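Paddle & Portage Forum > Trip Planning > Youth and First Timers

How much should a 14-year-old's pack weigh on a first canoe trip?

Posted by muddybow44

Hi everyone, long-time reader and very occasional poster. My daughter has been accepted on a six-day youth canoe trip this summer, her first time doing anything longer than one night at a drive-in campground, and I'm trying to help her pack without taking over the whole thing (she has made it clear that I'm taking over the whole thing). The route starts at the Jullik landing and goes through to Cabrera Lake, and the leaders say the longest portage is 500 yards, with a couple of shorter ones around the Skakon rapids.

The packing list they sent is good but a little vague. It says "one personal bag, packed light," and when I asked what light meant they told me most kids do fine. She's small for her age and has never carried anything heavier than a school backpack. The group gear and food get shared out once they're at the landing, so whatever she brings from home is only part of what ends up on her back.

So my main worry is weight, and my second is whether I should buy her a proper portage pack or let her use the old hiking pack in our basement, the kind with a frame inside it and 44 liters of room. She'd also like to bring a hardcover book. I have opinions about the book but I'm keeping them to myself. Any advice from parents or former trip leaders would be so welcome!

leakythermos

use the hiking pack. my son did the Skakon run with a school bag inside a garbage bag and had the time of his life. 500 yards is nothing, they stop and eat candy halfway

stern_paddle_mom

Oh, I remember this feeling so well, and I'm glad she got a spot! I led youth trips for a good many summers before I had kids of my own, so I've seen it from both sides of the goodbye at the parking lot.

On the weight, I'd try to keep her personal bag under 15 pounds, and under 12 if you can manage it. That leaves room for her share of the group things, and the leaders will look at the size of each kid before they hand anything out. A good leader never gives the food barrel to the smallest person in the group, and a lot of the time the kids carry it in pairs anyway. If she's struggling, they'll make two trips. Plenty of grown adults make two trips.

What usually makes a bag heavy is clothes. Kids pack a fresh outfit for every day, and by the second evening they're living in the same sweatshirt and perfectly happy about it. One set for paddling and one set for camp is really enough, plus rain gear, a warm layer, a hat, and more socks than seems reasonable. Please no jeans. I once had a camper bring three pairs, and we spent most of a Saturday trying to get them off a tree branch and into some sunshine.

The hiking pack will be fine as long as it fits her back. Line it with a heavy waterproof bag, the roll-top kind, and have her practice closing it herself. An internal frame is a bit of a nuisance to load into a canoe because it's tall and wants to stand up, but for one trip I wouldn't go spending 300 dollars. If she comes home hooked, then you can talk about a portage pack for her birthday.

One more thing, and this helped my own kids more than any gear did — have her load the bag at home and walk around the block with it a few times, in the shoes she'll wear on the trip. She'll find the strap that rubs and the thing she doesn't need, and she'll take it out herself, without you having to say a word.

And let her bring the book! Maybe a paperback if she'll agree to it. There's nearly always an hour before supper when everyone is sprawled on a rock, and a book gets passed around.

utach_regular

Mostly agree with the above. I'd add that the 500 yards at the Cabrera end is flat until the last bit, where there's a steep muddy step down to the water. Trekking poles are overkill, but shoes with real tread matter there. No sandals. Also, put her name on everything, including the spoon. I've paddled out of Utach for years and our lost and found is 50 percent spoons.

Call the trip office again and ask if they have loaner packs. Most youth programs do and they forget to mention it.

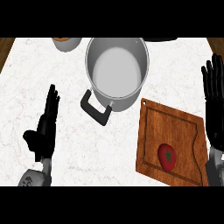
Pot, cutting board and a tomato on a marble counter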